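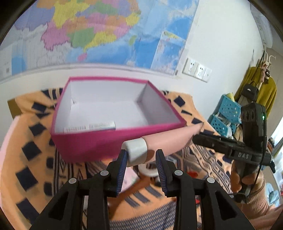

La cuenta de la pastelería Jõgi dejó de ser nuestra a las seis y diez de la mañana, y yo me enteré por mi tía, que tiene insomnio y se pasa la noche leyendo lo que publica la familia. Me llamó muy preocupada porque, según ella, yo estaba regalando dinero a desconocidos, y me preguntó si me encontraba bien. Yo dormía con el teléfono debajo de la almohada, como siempre, y tardé un buen rato en entender de qué me hablaba. Me senté en la cama, encima de la manta naranja melocotón con sus cuadraditos azul marino y sus zigzags, junto a la caja magenta forrada de papel blanco que llevaba allí desde la víspera, y abrí la página con un solo ojo. Donde el día anterior había una foto de nuestro roscón, tan bonito, con su azúcar por encima, ahora ponía que la pastelería Jõgi, en colaboración con una fundación llamada Handow, duplicaría cualquier cantidad que se le enviara antes del mediodía.

Duplicar, nosotros, que aquel invierno habíamos tenido que pensarnos mucho lo de cambiar la bombilla del horno.

Bajé a la tienda sin desayunar. Mi madre ya estaba amasando, con la radio puesta y harina hasta las cejas, y cuando se lo conté me miró con esa paciencia que guarda para los proveedores y para mí.

—¿Y quién va a creerse que nosotros tenemos dinero? —dijo.

—La gente se cree cosas, mamá.

—Pues qué buena gente.

Y siguió amasando, porque la masa, que yo sepa, no ha esperado nunca a que se resuelva nada.

Teníamos 718 seguidores, una cifra de la que yo estaba orgullosísimo, porque los había ido juntando en tres años, uno a uno, a base de fotos de ensaimadas y de felicitar los cumpleaños. A las ocho ya eran 736. Confieso, y me da vergüenza escribirlo, que durante un segundo me alegré.

Probé la contraseña de siempre, que era el nombre de la perra seguido del número del portal, y no funcionó. Probé con la perra anterior y tampoco. Entonces escribí a Noston, que es la empresa que lleva la red, y me contestó enseguida un mensaje amabilísimo en el que se me pedía, para demostrar que yo era yo, que entrara en mi cuenta. Le expliqué que ese era justamente el problema. Me dio las gracias por la información y me invitó a valorar la conversación con estrellas. Le puse cuatro, porque me pareció que quien estuviera al otro lado, si es que había alguien, tampoco tenía la culpa.

Mientras tanto empezaron a entrar los clientes. La señora del tercero, que compra dos barras y se lleva una y media porque el pico se lo come por el camino, puso sobre el mostrador un sobre con cuatrocientos euros.

—Para lo de duplicar —me dijo bajito—. Yo eso de mandarlo por el teléfono no lo sé hacer, así que te lo traigo.

Le dije que no, que era una estafa, que nos habían robado la cuenta. Ella miró a un lado y a otro, miró a mi madre, miró las magdalenas.

—Pero ¿quién os ha robado, si estáis los dos aquí?

Tuve que salir del mostrador, sentarla en la silla del rincón y contárselo desde el principio, con un café con leche, y después contárselo otra vez al señor de la ferretería, que quería poner dos mil y ya andaba buscando la cartilla. Mi madre, que escuchaba desde el obrador, acabó por limpiarse las manos, cogió un cartón de los de las tartas y escribió con el rotulador gordo: «LO DE INTERNET NO SOMOS NOSOTROS. EL PAN SÍ». Lo colgó en el escaparate con cinta adhesiva, un poco torcido, y se volvió con su masa.

A media mañana la gente se paraba en la acera a leerlo. Alguno le hizo una foto y la subió, y luego la subieron otros, y los que no pasaban por nuestra calle se enteraron así, mucho antes de que Noston dijera una palabra. Por lo que pudimos averiguar, preguntando a unos y a otros, en el barrio no llegó a mandar dinero ninguno, aunque el de la ferretería estuvo un rato callado y yo preferí no insistir.

La cuenta me la devolvieron por la tarde, después de pasar por una aplicación, Prornum, que me hizo girar la cabeza a la izquierda y a la derecha delante de la cámara como si me estuviera probando un sombrero. Borré lo de la fundación y cambié la contraseña. Mi madre me preguntó cuál había puesto y le dije que no se podía decir, que precisamente de eso se trataba.

—Si es la perra nueva, la saco en dos minutos —contestó.

Subí a casa y la volví a cambiar.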